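Woodworking Basics, Unit 4
Handout: Reading and Caring for a Wood Surface

Bring this sheet to the bench session. Keep it with the sanding notes from last unit, since we refer back to the grit table twice.

1. What we mean by grain

In class we use the word grain for three different things, and students mix them up every term. Grain direction is the way the fibers run along the board. Grain pattern, or figure, is what the eye sees on the face. Texture is the size of the pores. Oak has a coarse texture and maple has a fine one, and either can have a plain or a busy pattern.

For a table or bench top, look at the pattern first. A quiet pattern in a pale color makes a good work surface. Dark tools and small dark parts are easy to find on it, and pencil lines show up well. The drawback is that it shows every ink mark and coffee ring.
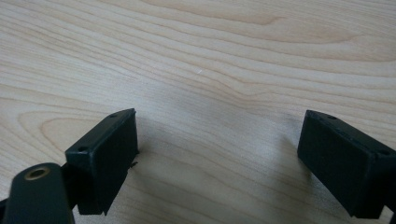

Photo: Lopes / Grarkton workshop course materials

A pale wood-grain top like this one, in light beige, is the kind we will talk about for the rest of the handout. From above you can read the pattern but not what lies under it. Solid wood, veneer and printed film can look much alike on the face. To tell them apart you have to check an edge. On solid wood the lines on the face carry over onto the end. Veneer shows a thin layer over a core. Printed film usually repeats its pattern if you follow it far enough.

2. Cleaning

Brush off grit before you wipe. Grit under a cloth scratches, and scratches across the grain are much easier to see than scratches along it. Use a damp cloth and a drop of mild soap, then dry the top right away. Do not leave a wet rag on it over lunch - the ring may go deeper than the finish.

Tape residue comes up with a plastic scraper held low. No metal blades, please.

3. Small repairs

Check what you have before you sand. Solid wood can be sanded several times. Veneer on furniture is often under a millimeter thick and allows very little. Printed film cannot be sanded at all.

For a light scratch in solid wood, work with the grain and go through 2 grits, finishing with the finer one. Sand a wider patch than the scratch itself or you will leave a dip. Wipe off the dust and refinish with whatever was there before.

For next session

Find two wood-look surfaces at home and check an edge on each. Write down which type you think it is and what you saw that made you decide - half a page is enough.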